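4. Putting the processor in

Do this with the tower lying on its side, panel off, and the power cord out of the wall. I leave the memory slots empty until the chip is in - more room for your knuckles.

Step 1. Press down each of the two retention levers, ease it out from under its catch and let it come up. Then swing the metal load plate open.

Step 2. Hold the chip flat by its edges, silver side up, and find the small triangle on one corner. It has to match the mark at the socket.

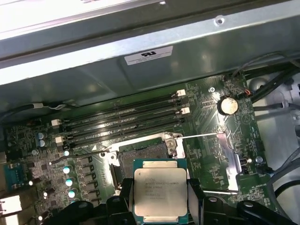
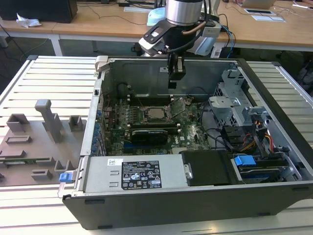
Step 3. Lower it straight down and let go. No pushing, no wiggling! If it rocks, lift it out and check the triangle again.

CAUTION: Keep fingers and sleeves off the contact pins. I bent 2 of them on my old Dalberg board and spent an evening with a magnifier and a sewing needle (it never did boot).

Step 4. Close the load plate and bring both levers back down. They take a fair bit of force, and the creak is normal.

Note: Paste and cooler come next, in section 5, so don't power up yet.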